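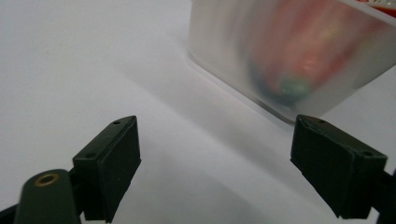 Fig. 6. Plastic box on a white tabletop, with its shadow.

Household Storage and Packing
Notes for Session 6: The Box and the Surface It Sits On
Instructor: Xiaoqing Long
Lerna Evening Program, Room 120
Revised October 21, 2025

Before we start

Last session ran over on the subject of labels, and I take the blame for asking whether anyone had opinions. The label material is now closed. If you still have feelings about abbreviating "miscellaneous," put them in your notebook, where I will read them with interest and award no points.

You should have finished the reading on drawers. You will also need the one box you chose at the start of the course. Those of you who chose a suitcase may continue with the suitcase, but the measurements will be annoying.

1. Why the table gets its own session

Most people sort on the floor or on a bed. The floor works fine until your knees file a complaint. The bed is worse. It slopes toward whoever sits on it, small things roll into the blankets, and at eleven at night you still have to sleep there, so everything goes back into the box in the order it came out. The bed has a deadline and the deadline always wins.

A flat, pale, matte surface does most of the work for you. Screws, beads, earring backs and the dark plastic caps from dead pens all show up on white. Gloss is a nuisance under a ceiling light, and a patterned tablecloth can hide a button for years. My mother's had cherries on it. We lost a whole board game to those cherries, one red piece at a time.

If you own no pale table, tape down a sheet of white paper. Butcher paper is good. A pillowcase will do if you iron it, and I know you won't.

2. Light and shadow

Look at the shadow in Fig. 6. It runs out from beneath the box toward the lower right in a broad band, and it grays that part of the table. Now think about where you would set down a small dark object. Half of you will set it down in the shadow. I have watched this happen in every group I've taught, including one group of jewelers.

So put the box where its shadow lands on the side you aren't using. With a window on your left, the working area goes between the box and the window. With an overhead light, the shadow mostly stays under the box and you can stop thinking about it. A desk lamp behind the box is the one arrangement to avoid, and naturally it's the one people build, as the outlet is back there.

Exercise (in class): move your box along the table and mark the edge of its shadow with masking tape at each stop. Keep going until you run out of tape or interest. Choose the position you'd work from and be ready to defend it to a neighbor.

3. Measuring the box

Write down the inside measurements. The outside ones matter for the shelf, and we'll get to the shelf, but the inside is what you're packing. Plastic boxes often taper toward the bottom, so a box that takes a dinner plate at the rim may refuse it two inches down. Measure at the rim, then at the base. Use the smaller number. Everyone wants to use the bigger number.

The practice box for this unit is 280 millimeters long inside at the rim. I'm giving it in millimeters as the Drarneveo tape measures in the supply cupboard have inches on one side only, and it's the side that has worn off. At the base it loses almost 120 of those to the taper and the molded feet, a design decision I would like to discuss with somebody at the factory.

Volume figures printed on the packaging assume that you are storing water. You are storing a hair dryer. Ignore them.

4. What goes back in

Everything comes out onto the table, gets looked at, and then has to earn its way back. For this course we use the Shen questions, named for the student who wrote them on the board in May during a break and then dropped the class, having apparently gotten what she came for.

Would I buy it again?
Would I know where to look for it?

A yes to both, and it goes back in. A yes to the first only means it belongs in a different box. A yes to the second only is how people end up with a very well organized collection of phone chargers for phones that have since gone to landfill. A no to both should be easy, and will take you the longest, especially if it was a gift.

Do not pick up a second object until the first one has been put somewhere. "Somewhere" excludes your lap.

5. Packing order

Heavy and flat at the bottom. Odd shapes next, with the soft things pushed into the gaps. Whatever you reach for weekly goes on top, even if it looks untidy there. I have seen some beautiful boxes that had to be completely emptied to get at the scissors.

Leave finger room along one side. You need enough space to get a grip on something from both sides and lift it straight up. If the only way to get the contents out is to turn the box over, you've made a mold.

Lids: a lid that has to be pressed down is telling you something. Take one item out. If you can't decide which, it's the item you thought of just now.

Dividers: cardboard is enough. The supply cupboard also has a bag of Gakex clips for joining dividers at the corners. They hold well and are impossible to remove, so be sure of your layout before you commit. Last term's layout is still in the demonstration box for this reason.

6. Clearing the table

Session time always runs out here. Leave ten minutes for it at home. Wipe the surface before the box goes back on the shelf, and check the place where the shadow was one last time. Anything you find there goes in the box without further debate. You've had your chance.

The leftovers pile, meaning things that failed both questions and are still on the table, may stay out overnight once. After that it's furniture.

Homework

Repeat the exercise in section 2 at home, in daylight and again after dark, and sketch both shadows on one sheet. Stick figures are fine, though I'm not sure what you'd need a person for.

Record the inside measurements of your box at the rim and the base. Give the units. "Hand widths" was accepted last term and I regret it.

Write up one object that you kept despite answering no to both questions. Half a page. I'm not going to make you throw it out, I just want to hear the argument.

Next session: shelves, and why the top one is full of wrapping paper. Bring a tape measure if you have one with legible inches.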